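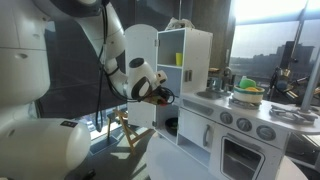
What stopped the arm in the Skarnavari trial? The gripper lost air pressure during a reach, and our software kept moving as if it still had a grip.

Slide 2. We ran 100 put-away cycles. The first 40 were clean. After that the pressure reading lagged by 400 ms — long enough to miss a drop.
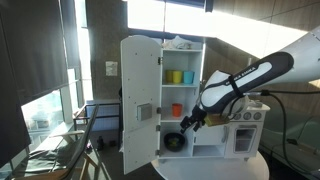

The fix was to stop the arm on any stale reading. Nugroho now does the same. Pause for questions, then go to the log from 8 Aug 2019.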